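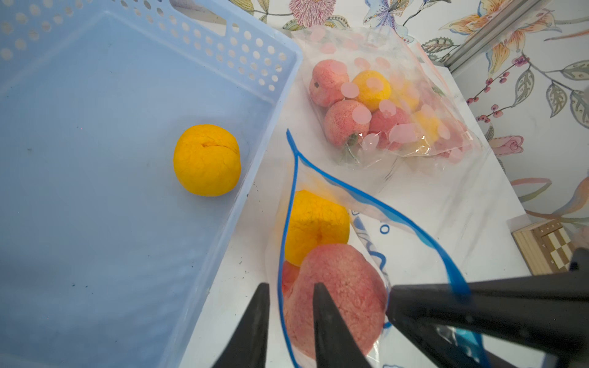

Vista de la cámara de muñeca, mesa de mármol. Pinza sobre el melocotón rosado, bolsa de cierre azul entreabierta.

22/2/26
Proyecto Ocampo, cuaderno de la mesa de bolsas
Escribe: Senad Nikolaidis. Presentes también Lovely Pascual y, por la tarde, Crisanto Dizon.

Objetivo de la sesión: comparar la política Stustska de base con la misma política entrenada con máscara de plástico. La tarea es sacar la fruta de una bolsa transparente y dejarla en la cesta azul. Pido disculpas a los colegas si mi español es demasiado formal en algunos lugares, Aileen me pidió que este cuaderno quede en un solo idioma.

Situación de partida. En agosto la política de base funcionaba bien con fruta suelta encima de la mesa y mal con fruta dentro de una bolsa. El fallo más frecuente era cerrar los dedos sobre el plástico. El segundo fallo era bajar al lado de la fruta, como si el reflejo de la bolsa fuera el borde del objeto. Arlo propuso entonces marcar en las demostraciones el contorno de la boca de la bolsa y no el contorno de la bolsa entera. Hicimos las anotaciones con la herramienta Fenov.

Datos. El conjunto completo tiene 740 demostraciones por teleoperación. De ellas, 226 llevan ahora la boca anotada. Las demás quedan sin anotación y la pérdida auxiliar se apaga para ellas. Entrené con 3 semillas. Hoy hemos evaluado solamente la semilla que dio menor error en validación, las otras dos quedan pendientes.

Protocolo. 16 intentos por política, alternando las dos para que la luz de la ventana no favorezca a ninguna. Un intento cuenta como éxito si la fruta termina apoyada en el fondo de la cesta y la bolsa sigue sobre la mesa. Si la fruta cae dentro de la cesta con la bolsa enganchada en un dedo, cuenta como fallo, aunque Crisanto no está de acuerdo con esta regla. Entre intentos se recoloca la bolsa a mano, con la boca en dirección a la cámara, y se cambia el ángulo un poco. Las frutas son las artificiales de siempre, también la rosada grande de piel moteada, que es la más difícil por el diámetro.

Resultados, anotados a mano por Lovely:
Base: siete éxitos de 16.
Con boca anotada: doce éxitos de 16.

Tipo de fallo en la base: cinco veces agarró plástico, tres veces se quedó parada encima de la fruta sin bajar, una vez empujó la fruta hasta el fondo de la bolsa.
Tipo de fallo con boca anotada: dos veces agarró plástico, dos veces soltó la fruta sobre el borde de la cesta.

Los dos últimos fallos me interesan mucho. La fruta tocó el borde perforado y rodó hacia fuera. En la base esto no aparece, pero la base llegó menos veces a la fase de soltar, entonces no puedo decir que la anotación empeora esta fase. Hay que mirar la altura de la muñeca en el momento de abrir los dedos. Mi sospecha es que la política confunde la pared más próxima con el fondo, la cesta es translúcida y con pocas marcas en el suelo. Lo dejo como sospecha.

Observación sobre el cierre. La bolsa de cierre azul es claramente más fácil que la de lunares rosas. El borde azul dibuja la boca y la red auxiliar lo sigue muy bien, casi demasiado bien. Pregunta de Crisanto: ¿hemos aprendido a encontrar bocas de bolsa o a encontrar líneas azules? Es una pregunta justa y no la puedo contestar con lo de hoy, todos los intentos de la tabla son con la bolsa azul. Además la cesta también es azul, más clara, y en dos vistas la predicción de la boca se extendió un poco sobre la pared de la cesta.

La bolsa de lunares. Durante la serie se quedó en la mesa, detrás, con fruta dentro, como distractor. La mano no fue nunca hacia ella con la política nueva. Con la base fue una vez, y lo he contado entre las tres paradas porque se detuvo antes de tocarla. Al terminar hicimos unas pruebas sueltas con esta bolsa, fuera de la tabla. Los lunares tapan parte de las frutas rosadas y el detector las parte en dos. No escribo una cifra porque cambiamos el umbral en medio de las pruebas y no apuntamos en qué momento. Error mío.

Papel de la pared. Lovely revisó los mapas de atención de la mañana y hay activación sobre las flores pintadas, sobre todo en el lirio naranja y en el crisantemo rosa (digo crisantemo, pero no soy botánico). La activación desaparece cuando la muñeca baja. No hemos visto un movimiento hacia la pared, de todos modos quiero repetir unos intentos con una sábana gris cubriendo el papel para saber si el tiempo de aproximación cambia.

Pinza. Los dedos en punta entran bien por la boca si la bolsa está abierta al menos el ancho de la fruta. Con la boca más cerrada el dedo derecho arrastra el cierre. Arlo quiere probar las puntas blandas de Skilton, yo prefiero no tocar la mecánica hasta tener las tres semillas evaluadas, si no, mezclamos dos cambios. Queda acordado así con él por teléfono.

Incidencia menor: la carcasa del brazo tapa la parte baja derecha de la vista cuando la muñeca gira para entrar en la bolsa, y con ella un trozo del cierre azul. La anotación en esos fotogramas la hicimos completando la curva a ojo. Aileen pregunta si no sería más limpio dejar abierta la curva. Puede ser. Propongo volver a anotar una parte pequeña de las dos maneras y comparar antes de discutir más.

Pendiente:
– Evaluar las otras dos semillas, mismo protocolo, mismo orden alternado (Senad).
– Serie completa con la bolsa de lunares, umbral fijo y escrito en la hoja antes de empezar (Lovely).
– Bolsa con cierre transparente o de otro color, para la pregunta de Crisanto. Hay que comprar.
– Sacar la altura de la muñeca en el instante de soltar, de todos los intentos con éxito y de los dos fallos de borde.
– Intentos con la pared cubierta.
– Preguntar a Aileen por la regla de la bolsa enganchada. Si se cambia la regla, hay que recontar también los resultados de agosto.

Los registros están en el disco del grupo, carpeta ocampo, subcarpeta bolsas. El intento nueve de la base tiene el vídeo de la cámara fija cortado, el de la muñeca está completo. La hoja de Lovely está pegada en la página siguiente.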